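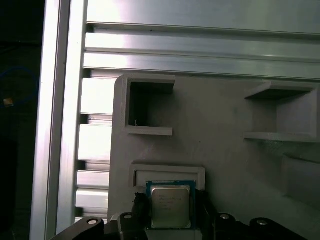
Quiénes somos

Mastier es un taller de reparación y mantenimiento de ordenadores portátiles, y también, según nos dicen algunos clientes, un sitio donde se habla bastante. Empezamos en la calle Eseo, en un local que había sido mercería y que conservaba los cajoncitos de los botones, y ahí seguimos. Los cajoncitos nos vinieron de maravilla para los tornillos (quien haya abierto alguna vez un portátil sabe que no hay dos tornillos iguales, y que el que se pierde es siempre el más corto), así que no los hemos cambiado por nada más moderno y no pensamos hacerlo.

Nos dedicamos a una parte del oficio que durante mucho tiempo casi todo el mundo despachaba con un «cómprese otro»: las baterías, los cargadores, las bisagras, los ventiladores, los conectores de corriente que bailan. Cosas pequeñas, si se quiere, pero que son las que acaban mandando al cajón un equipo que por lo demás está perfectamente. También montamos y ponemos a punto ordenadores de sobremesa, atendemos a unas cuantas oficinas del barrio y damos charlas en institutos cuando nos invitan, que nos encanta.

Cómo empezó todo

El taller lo abrieron Jhair Marulanda y Chia-hao Mak, que se habían conocido en el servicio técnico de Rivadeneyra, una cadena de tiendas de electrónica ya desaparecida. Jhair estaba en el mostrador y Chia-hao en la trastienda, y durante una buena temporada su relación consistió en unas notas pegadas a los equipos: «no carga», «huele raro», «la señora dice que le urge por la boda». De aquellas notas salió una amistad, y de la amistad salió la idea de hacer las cosas un poco a nuestra manera, con más tiempo para cada máquina y con el técnico hablando directamente con el dueño.

El dinero no sobraba, desde luego. El primer banco de trabajo fue la mesa de comedor de los padres de Jhair, forrada con una alfombrilla antiestática que costó más que la mesa. La primera clienta fue la farmacéutica de enfrente, que trajo un portátil con la batería hinchada hasta el punto de que el panel táctil ya no hacía clic. Se le cambió la batería, se le limpió el ventilador y se marchó tan contenta que a la semana siguiente teníamos a media escalera de su edificio preguntando si también arreglábamos impresoras. (No arreglamos impresoras. Lo intentamos un verano y preferimos no hablar de ello.)

Con el tiempo llegó la segunda sala, la de diagnóstico, que antes era el almacén de telas, y hoy tenemos 34 contratos de mantenimiento con despachos, academias y pequeños comercios, además de la gente que entra por la puerta con el portátil bajo el brazo y cara de preocupación, que sigue siendo nuestra parte favorita del trabajo.

Quién te va a atender

Somos cuatro personas. Jhair lleva la recepción y los presupuestos, y es quien coge el teléfono casi siempre, así que si llamas y te pregunta por tu perro es que ya has venido antes. Chia-hao dirige el taller y se ocupa de las placas base, de la soldadura fina y de todo lo que los demás miramos con respeto. Las otras dos compañeras se reparten las baterías, las pantallas, las copias de datos y las visitas a empresas, y como prefieren no salir con nombre y apellidos en internet, aquí se quedan sin nombrar, pero en el mostrador se presentan encantadas.

Nos gusta que el técnico que abre tu equipo sea el mismo que luego te explica lo que ha encontrado. A veces eso significa que tienes que esperar un poquito a que deje el soldador y se lave las manos. Te ofrecemos un café mientras tanto, y es un café decente.

Lo que hacemos con las baterías

Es el asunto por el que más nos preguntan y al que más cariño le hemos cogido, así que nos vamos a extender un poco. Una batería de litio envejece aunque el portátil se use poco, y envejece peor con calor. Cuando nos llega un equipo miramos el estado de la batería, la temperatura a la que trabaja y el cargador con el que viene (el cargador también, sí, tráelo siempre, aunque te parezca que no tiene nada que ver). Si la batería se puede seguir usando, te lo decimos y te la llevas tal cual. Si está hinchada, se queda en el taller, en un contenedor adecuado, hasta que la recoge el gestor de residuos.

Hay algunas costumbres que repetimos tanto que Jhair las tiene impresas en el mostrador:

No dejes el portátil cargando encima de la cama, del sofá ni de una manta.
Si notas que la tapa no cierra bien o que la carcasa se abomba, apágalo, desenchúfalo y llámanos.
No pinches ni aprietes una batería hinchada, por mucha curiosidad que dé.
Un cable pelado no se arregla con cinta aislante.
Las pilas y baterías gastadas no van a la basura de casa; puedes dejarlas en nuestra caja de la entrada aunque no seas cliente.

En cuanto a los recambios, trabajamos con piezas originales siempre que el fabricante las suministra, y cuando no las hay recurrimos a Dranddale, el distribuidor con el que llevamos más tiempo y que nos manda cada batería con su ficha y su número de lote. Te diremos siempre cuál de las dos cosas lleva tu equipo y queda escrito en la factura. No instalamos baterías que nos traiga el cliente compradas por su cuenta; sabemos que a veces fastidia, y entendemos el enfado, pero es una norma que pusimos el primer año y que mantenemos.

Presupuestos, plazos y garantía

El diagnóstico tarda dos días laborables y con él te damos un precio cerrado. Si no lo aceptas, te devolvemos el equipo montado y limpio. Si lo aceptas, te avisamos por teléfono o por correo, como prefieras, cuando esté listo, y si por el camino aparece algo que no habíamos visto te llamamos antes de tocarlo. Guardamos las piezas viejas hasta que recoges el equipo, por si quieres verlas. Hay quien se las lleva de recuerdo, con excepción, claro está, de las baterías.

La garantía de nuestras reparaciones figura en la factura con todas sus letras. Si algo falla, vuelves, lo miramos delante de ti y hablamos. Algunas de las conversaciones más agradables que hemos tenido en el taller empezaron con alguien bastante enfadado al otro lado del mostrador.

Tus datos

No necesitamos tu contraseña para cambiar una batería ni para arreglar una bisagra, así que no te la pediremos. Cuando la reparación sí exige entrar en el sistema, te pedimos que crees una cuenta de invitado o nos sentamos contigo a hacerlo. Las copias de datos se guardan en un disco cifrado y se borran en cuanto nos confirmas que todo está en su sitio. Y por favor, haz copias de seguridad también en casa, que llevamos años insistiendo y seguimos viendo tesis doctorales que vivían en un solo disco.

Charlas y visitas

Vamos a institutos, bibliotecas y asociaciones de vecinos a hablar de cómo cuidar un portátil y de qué hay dentro. La charla dura una mañana si hay taller práctico y bastante menos si no lo hay, aunque con Chia-hao nunca se sabe, porque se emociona con las preguntas. En junio solemos abrir el taller por las tardes a quien quiera aprender a limpiar el ventilador de su propio equipo, con nuestras herramientas y con alguien al lado. Hay que apuntarse en recepción, ya que la sala es la que es y no caben muchas sillas.

Dónde estamos

Nos encontrarás en la calle Eseo, junto a la parada del autobús, con la persiana verde. Abrimos mañana y tarde, y al mediodía cerramos para comer, aunque si ves luz y llevas algo urgente, llama con los nudillos. Para empresas, lo más cómodo es escribir primero contando cuántos equipos tenéis y qué os pasa con ellos, y Jhair os contesta con una propuesta de visita.

Texto revisado el 18 de junio de 2020.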